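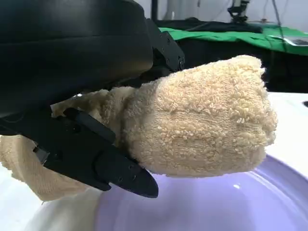
The rulebook at Skellerberg began as one sheet taped to a cabinet. It said to keep your hands out of the way. By April 2021 it had grown to 40 pages, and Cinzia Serra had been asked to cut it down to something a tired person might read.

She got it to 3. The page on towels survived, to the dismay of Otis Thibodeaux, who had argued that anyone who needs a page on towels should work somewhere else. Serra had by then read 1,014 trial notes, and towels came up more than anything with a blade.

Her rules are plain. Write down what you meant the arm to do before it does it. A dropped cloth is a failed trial, even if it lands somewhere nice. Stop the arm before you reach in – yes, for a towel too.

Bijan Farahani, who trains new operators, wanted a fourth page on what counts as "in the bowl." Half in? One corner over the rim? The argument ran for most of a lunch. Serra gave him a paragraph, and he is still asking for a diagram.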